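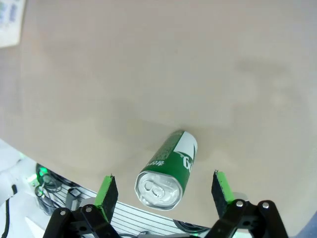 Posted 5/4/18 by the bench guy at Farngate

I spent most of this week on the gripper budget for next year. We have one arm running on the Lysenko bench and want a second one by July, so I finally had to write down what the first one costs to keep going.

The arm was the easy part. It has a price and you pay it. The small stuff is harder to plan for. Finger pads are the worst. The black textured ones grip well on cans and cardboard, but they wear. A set of pads from Trovavetti is $15, and we went through 8 sets last year. I had put down two.

Then there are cables. I left them out of the first budget completely. If you route one near a joint, plan on replacing it. I now have a line for cables and a line for the clips that hold them.

The table also matters more than I thought. We bought a cheap one first and it moved every time the arm stopped hard. The replacement was $350 and I would have saved money by starting there.

For test objects I don't budget anything. Soda cans, boxes, whatever is in the break room. A full can and an empty one are different jobs, so keep both.

I asked Mornasar for a quote on the second arm with a wrist camera included. The camera by itself is cheaper, but then I have to make the mount and run another cable, and I know how that goes. The quote came back with a 2 year warranty that doesn't cover fingers. I'm still going back and forth on it.

Next thing is finding bench space, and a power strip that isn't already full.

Get new posts by email. Unsubscribe any time.

© 2018 | Contact | Back to top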